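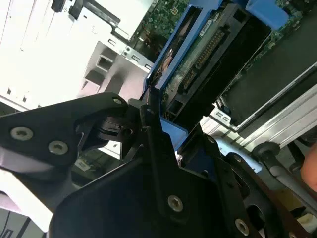
Hard drive in its blue carrier, circuit side outward.

Flirnix Drive Swap Set: README

Version of 7 January 2021. Maintained at the Ornau workshop.

What is in this set

The set contains pictures of hard drives being handled in open desktop computers. The subject is the drive bay and its near surroundings: carriers, connectors, cables, the metal cage, and the parts of the case that stand in the way of a hand or a tool. It was collected for people who study repair and dismantling of office computers.

There are 80 sequences from 16 computers. All of them came to us from one office clearance in Watano, so the variety of cases is small. Please consider this before you use the set for anything more general.

Folders

drives/ : the pictures, one subfolder for each sequence
notes/ : one text file for each sequence, written by the person who was present
parts.csv : list of part names with the sequences where they occur
splits/ : 12 sequences are held back for testing, the others are free to use

Part names

We tried to keep the names short and the same everywhere. The most important are these:

1. drive. The 3.5-inch hard drive itself, without the plastic around it.

2. carrier. The plastic frame which holds the drive in the bay. If it is blue, the note file says "blue carrier". A tab that belongs to the carrier is named "carrier tab" and does not get its own row in parts.csv. In the view below the drive is partly in its bay, with a tab at its left side, and the power supply is seen at the top left.

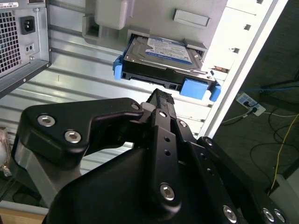 3. cage. The metal structure with stamped openings where drives are mounted. In older notes you can find the word "rack" for the same thing. We did not correct all of them yet.

4. connector. The SATA connector on the drive. Cable ends are written as "plug", also when they are not plugged in.

5. cable. One row for each bundle, not for each wire. The color is written if it can be seen clearly. When a bundle hides a part of the cage, the note file has the line "cage covered". This line is useful if you look for difficult cases, and it is easy to search for.

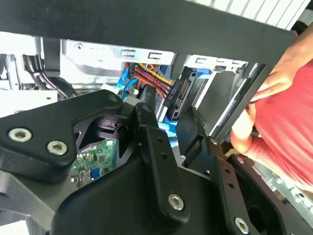 The line was added late, during December, so we went back to the older sequences and filled it in by hand. In 19 sequences the writer was not sure and left a question mark. We kept these question marks, and you should treat them as missing values.

Known problems

The drive labels are mostly too small to read. We do not give model names or capacities, and we ask you not to guess them from the shape of the label.

Metal covers reflect the light and can look almost white in some pictures. The files were not corrected for this.

The words "left" and "right" in the notes mean left and right in the picture. Earlier we used the front of the computer as reference, and this made many mistakes when the case was lying on its side.

Privacy

The drives were erased at the Howells site before they were used for the set. No contents of any drive are included.

Changes

Spelling of part names was made equal in all note files. Two double rows in parts.csv were removed. If you find another one, please write us the name of the sequence and the row number.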